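Wednesday. Up before six and walked down to see the boiler man off the first bus. He wants 800 for the pump and can't come back until May. I said I'd ring Hughes for another price. 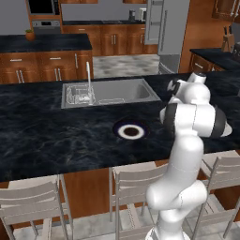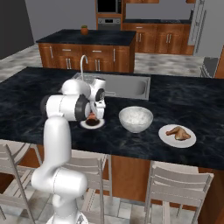

Iolo Prosser called after dinner about the choir accounts. We are 60 short, and he thinks Angharad Bellis paid the hall twice. I went through the cheque stubs and found it, number 203. Wrote to her this evening. Rain since four, so the beans will have to wait. Bed at ten.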